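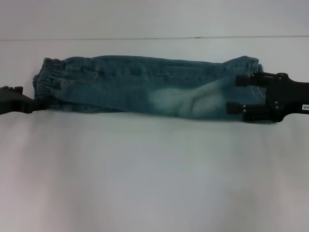 Ticket summary

Subject: Folded garments charged at the long parcel rate after catalogue import
Opened by: Humaira Tarar, Hillwood (online clothing shop)
Handled by: Poul Laxdal, Havico Customer Support
Product: Havico Stock Manager with Carnero postage module
Month opened: January 2018
Priority: High, later reduced to Normal
Status: Closed

Description of the problem, as submitted

Following the import of our new season catalogue, the checkout is adding the long parcel surcharge to orders which should travel at the standard rate. The first complaint concerned a single pair of jeans with an elastic waist, a light item which has never attracted a surcharge. We have since found the same fault on trousers, dungarees, maxi skirts and two styles of dressing gown. T-shirts, socks and hats are charged correctly.

The import contained 1,263 products. We do not know how many are affected. Customers are abandoning their baskets at the delivery page and our telephone staff are removing the surcharge by hand where a customer calls. We would ask that this be treated as urgent.

Steps already taken by the customer

The product pages for the jeans and one of the skirts were opened and saved again without changes. The surcharge remained.
The delivery zones were compared with the printed tariff from our carrier, Sandhu. No differences were found.
The checkout was tested in a second browser and on a telephone, with the same result.
The shop cache was cleared from the Maintenance screen.

First response from Havico

Thank you for your report and for the checks already made. The surcharge is applied by the Carnero module when the longest side of any item in the basket is greater than the limit set for the carrier. In your account that limit is 700 millimetres, in line with the tariff you supplied. The module does not look at weight when making this decision, so the lightness of an item has no bearing on it.

Please could you supply the following:

The import file, in the form in which it was uploaded, before any opening or saving in a spreadsheet program.
The import report, found under Catalogue, Imports, History.
The order reference for one affected basket and for one basket which was charged correctly.
The name of the import profile selected at the time.

Until the cause is known, please do not repeat the import. A second import would overwrite the present values and make comparison more difficult.

Reply from the customer

The file and the report are attached, together with two order references. The profile used was the one named Hillwood Standard, which has not been altered by anyone here. The import report shows no errors and no warnings.

I should mention that our supplier sent the file in a new layout this season. The previous layout had fewer columns. This one has 16, and we were told that it could be used in exactly the same way as before.

Investigation

The attached file was loaded into a test copy of the customer's shop and the fault was reproduced at the first attempt.

The old supplier layout gave one set of measurements for each product, headed Length, Width and Depth. These described the product as packed. The new layout gives two sets. The first describes the garment laid out at full length, for use in size guides. The second describes the garment folded and bagged, and is headed Pack Length, Pack Width and Pack Depth.

The profile Hillwood Standard matches columns by heading. It looked for Length, found it, and accepted the value. As the values were valid numbers, no warning was raised. The module then treated every long garment as though it would be posted unfolded. Short garments fell below the limit whichever set of measurements was used, and this explains why T-shirts, socks and hats appeared to be unaffected. Their stored sizes are also wrong, but the error does not change the price.

A garment which has been folded once along its length is still as long as it was before. The supplier has confirmed to the customer that the figures in the Pack columns allow for the final fold across the legs or skirt, and that they may be relied upon for postage.

The saving of individual product pages had no effect because the page saves whatever values are already stored. Clearing the cache had no effect for the same reason.

Temporary measure

With the customer's agreement, the long parcel rule was switched off for the Sandhu service at the customer's request. The following was explained beforehand and accepted in writing:

Orders for items which are truly long, such as the umbrellas and the rolled rugs in the Home section, would be undercharged while the rule was off.
The carrier might bill the difference to Hillwood at a later date.
Orders already placed would not be recalculated.

The customer elected to hide the rugs from sale for the duration. The umbrellas were left on sale.

Correction

The steps below were carried out by the customer, with support on the telephone.

Step 1. Take a backup of the catalogue from Maintenance, Backup, and wait for the message confirming that it is complete.
Step 2. Open Catalogue, Imports, Profiles and make a copy of Hillwood Standard. The copy was named Hillwood Packed.
Step 3. In the new profile, change the source for Length, Width and Depth to Pack Length, Pack Width and Pack Depth.
Step 4. Set the import type to Update Only, and untick every field other than the three measurements. Prices, descriptions and stock levels are then left alone.
Step 5. Run the import in Preview. Compare the preview with the file for a handful of long items and a handful of short ones.
Step 6. Run the import in full.
Step 7. Switch the long parcel rule on again and place test orders.

Problem met during correction

At Step 5 the preview stopped with the message "Value missing in required field". The supplier had left the Pack columns blank for gift cards, which are sent by email and have no packed size. The setting When Blank was changed from Stop to Skip Row and the preview then ran to the end.

Please note that Skip Row passes over the whole row – it does not keep some values and discard others. This was acceptable here, as only the measurements were being updated. It should not be left in place for a full catalogue import.

Result of testing

Jeans, single pair: standard rate. Correct.
Maxi skirt and hat in one basket: standard rate. Correct.
Dressing gown, click and collect: no delivery charge. Correct.
Rolled rug: long parcel rate. Correct.
Gift card alone: no delivery charge. Correct.

The rugs were returned to sale after the last test.

Further question from the customer

Thank you, the charges are now right. Are we able to obtain a list of customers who paid the surcharge in error? We wish to refund them without waiting for them to write to us.

Reply from Havico

Yes. Please open Reports, Orders, Charges, and select Long Parcel under Charge Type. Set the start to the time of the first import, which is shown in the import history, and the end to the time at which the rule was switched off. The report may be saved as a spreadsheet. Orders which include a rug or another long item should be removed from the list before refunds are issued, as the surcharge was properly due on those. Surcharges already taken off by your telephone staff will show a zero in the Net column.

Refunds of a single charge are made from the order page, under Adjust. We regret that they cannot at present be made in bulk. Your request for this has been passed to the Carnero product team and recorded separately from this ticket.

Closing notes

Cause: import profile matched to unfolded garment measurements in a revised supplier file.
Fault in software: none found. A request has been made for a warning when a file contains two columns with similar headings.
Action for customer: use Hillwood Packed for measurements until the supplier's August catalogue, then check the column headings again before importing.
Action for Havico: amend the help page on import profiles to mention packed and unpacked sizes.
Closed by Poul Laxdal with the agreement of Humaira Tarar. Replies to this ticket will reopen it.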